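Designing for Shared Buildings
Week two: entrances, thresholds and the bit in between
Notes to go with the lecture of Thu 28 September

Thank you all for coming along, and for putting up with the heating. These notes cover most of what I said and one or two things I meant to say and ran out of time for. They are a bit fuller than last week's, as several of you asked for that, and I'm afraid I do go on when it comes to front doors.

Where we left off

Last week we talked about choosing a site and walking it properly, at different times of day, before drawing anything. By now you should all have been to Prakance at least once. If you went in the morning, please go again in the evening. The market side is a different place once the stalls are packed away, and a good half of the people who would use your building only come through after work.

The brief, in case you have mislaid it, is a small public building with a music library on the lower floor, practice rooms above and something for the street. I have left "something for the street" vague on purpose. Last year we had a repair shop, a soup counter, a covered bench and a very handsome public toilet.

What an entrance has to do

When people first plan an entrance they tend to draw a door. A door is easy to draw and it makes the plan look finished. But think about arriving at a building you don't know, on a wet afternoon, carrying a cello. You have to find the way in from across the road. You need somewhere to stop that is out of the rain and out of everyone's way while you shut your umbrella. You have to get the door open with one hand. Then you need to work out, without feeling foolish, whether you go up or along or whether you ought to speak to somebody.

Every one of those moments needs a bit of space, and the space has to come from somewhere. I would like you to start treating the entrance as a run of small rooms, some of which happen to have no walls. The stretch of pavement in front counts, and so does the canopy, the mat, the place where you can first see the stairs.

Two buildings to compare

I showed two examples and I'll go over them again here, as the slides were rather dark.

The first is Kano House, which began life as a seed merchant's and is now shared by three small charities. The architects kept the old cart entrance, so you come in through a wide brick arch and stand in a passage that is open at both ends. It is cold, there's no getting round that, and the people on the desk will tell you so. But it is a marvellous place to wait. You can see into the yard beyond, you can see the stair through a glazed screen, and you can turn round and leave again without having committed yourself to anything. For a building where people may be coming in to ask for help, that matters a great deal – perhaps more than the draught.

The second is Nwosu Yard, which is newer and, on the drawings, much cleverer. There is a double-height lobby with the stair folded round it and a skylight over the top. The trouble is that the door opens straight into it from a narrow pavement. There is no porch at all. Visitors step off the street and find themselves in the middle of a large bright room with everybody looking down at them. Somebody has since put a row of planters just inside to make a sort of corridor, and that tells you what was missing in the first place.

Do go and stand in both if you can. Neither minds visitors, though at Nwosu Yard please sign in.

Steps, slopes and being fair to people

We spent a good while on this and I shan't apologise for it. The Prakance site falls towards the canal, and nearly all of you have met that fall with a flight of steps at the front and a ramp tucked round the side by the bins. I do understand how it happens. You draw the steps first because they look generous, and then the ramp has to go where there's room.

Try it the other way about. Draw the sloping route first, make it the way that everybody comes in, and only then see whether you want steps as well. A gentle slope is lovely to walk up with a pushchair or a heavy case. If your slope won't fit, move the front door. The door is only a line on your plan at the moment and it costs nothing to shift it.

Remember too that a ramp needs level places to rest, and that the rain has to go somewhere. Have a look at where the water sits on the existing pavement by the old ticket office, which is a nice little lesson in what happens when that is forgotten.

Materials under foot

I said rather quickly that you can tell people where they are through their feet, and I'd like to put it more slowly. A change from rough paving to smooth stone, and from smooth stone to timber, tells you that you have moved from the street towards somewhere quieter. It also changes the sound. In a music building this is worth thinking about early, as a hard lobby beneath practice rooms can be a horribly noisy place.

Go easy, though. One student scheme had seven different floors between the kerb and the stair, and it felt like walking through a showroom. Two changes is usually plenty.

What to do before next week

Please draw your entrance at a scale of 1:40 as a long section, starting on the far side of the road and finishing at the foot of the stairs. Put people in it, with bags and coats, and put in one person who is lost. Write along the bottom what each of them can see from where they are standing.

Then make a rough model of the same stretch. Card is fine, offcuts are fine, and it needn't be pretty. What I want is something we can hold up at eye level and peer into together, so leave one side open.

Reading is pages 2 to 26 of the Javo reader, the chapter on porches. It is an easy read and has some charming drawings of people sheltering from the rain. The later chapters are for November, when we come to roofs, so you can leave those alone for now unless you are keen.

If you are stuck, come and find me in the studio with whatever you have, however scrappy. A muddled drawing gives us far more to talk about than an empty sheet, and I would much sooner see it early.

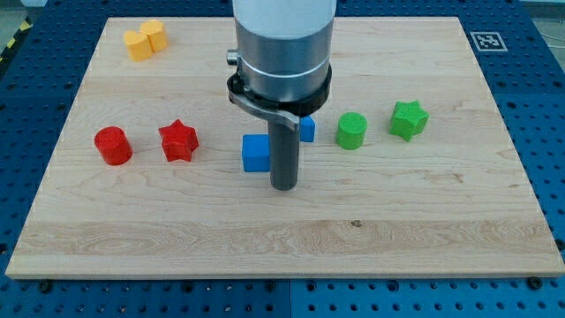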